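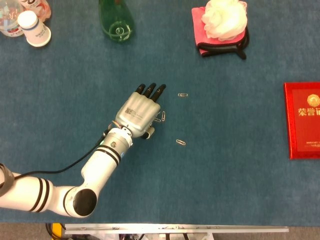

A robotic hand beside four paper clips on a blue tabletop.

The Long Way Up Vevarer

Junhao Luo has finished second in the Vevarer hill climb four years running, to four different people, and he would like it noted that one of them was on a borrowed bike.

We are standing in the parking lot at the bottom of the hill at ten past six in the morning. It is July, and already warm enough that Luo has poured half a bottle of water down the back of his jersey and is now complaining about his shoes being wet. He is 34, teaches middle school math in Gitenby, and weighs his breakfast. The race goes off in two hours. He has been here since five.

Vevarer gains 1,412 feet from the mailbox at the bottom to the cattle gate at the top, and the record book lists the distance as "to the gate," which was settled enough for everyone until the gate was moved in the spring. It is now a little farther up the road. Depending on whom you ask, this makes every previous time meaningless or makes no difference at all, and you can generally tell which answer you'll get by how fast the person used to be.

The race is old, short and badly paid. First place gets a check that would cover a decent set of tires. Second place gets a handshake and a cake from Kırmızıgül, the bakery on Gitenby's main street, and Luo says the cake is very good. He has had four of them. Last year he gave his to the winner's parents, who had driven a long way and looked hungry.

What the hill has going for it is cruelty. The first mile is so gentle that newcomers pass people on it. Then comes a left-hand bend the locals call the Dentist, and the road tips up and stays tipped until the trees run out. Riders who went past you on the flat part come back one at a time, zigzagging, with their mouths open. Luo has a rule about not speaking to them. He used to say something encouraging, and a man from Teseck once told him where to put it.

Teseck is the other thing you need to know about. It's the club from across the valley, with a van, matching helmets and a coach who holds a tablet. Gitenby Wheelers has a van too, but it belongs to a plumber and smells like it. Teseck riders have won Vevarer three times in the last four years, and the fourth winner joined Teseck that fall.
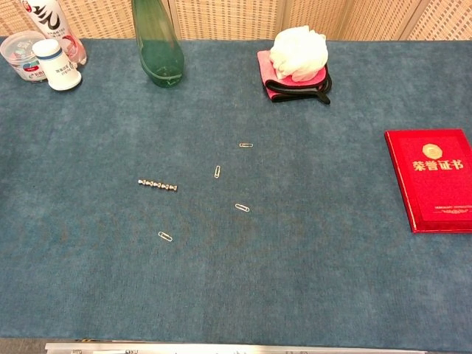

Luo was asked to join as well. He thought it over for a week, which he describes as the most flattering week of his life, and then said no on the grounds that their practice nights clashed with parent-teacher conferences. His wife says he said no so that he could beat them. Luo says both things can be true, and that conferences really are a problem in the fall.

He has trained differently this year. Every other week since February he has ridden the steep section 14 times in one morning, coasting down between efforts with his hands aching on the brakes. He has swapped his bottle cage for no bottle cage. He shaved his forearms, decided it made him look like somebody else, and has been letting them grow back. He has also stopped looking at his power numbers during the climb, after a spring race in which he stared at them so hard that he rode onto a lawn.

By half past seven the road is lined with folding chairs. The town puts the crowd at nearly 2,000, a figure that appears to include dogs. Two teenagers have chalked a name at the Dentist and run out of hill before the last letter. The Teseck van pulls in, and the coach gets out with his tablet and walks over to shake Luo's hand, warmly, the way you would greet a relative you had once lent money to.

Riders go off at one-minute intervals, slowest seed first. Luo starts next to last. He rolls to the line with his jersey unzipped, zips it, unzips it again, and asks the starter whether the gate is still where it was yesterday. The starter says she hasn't been up to check.

He gets to the top in third.

An hour later he is sitting on the tailgate of the plumber's van, working out the gap on the back of a start list with a borrowed pencil. Eleven seconds to first, two to second. There is no cake for third. He has already asked. The woman from the bakery has cut him a slice from the one she brought for the timekeepers, and he eats it while explaining, to anyone who stops, where on the hill he thinks he lost the two.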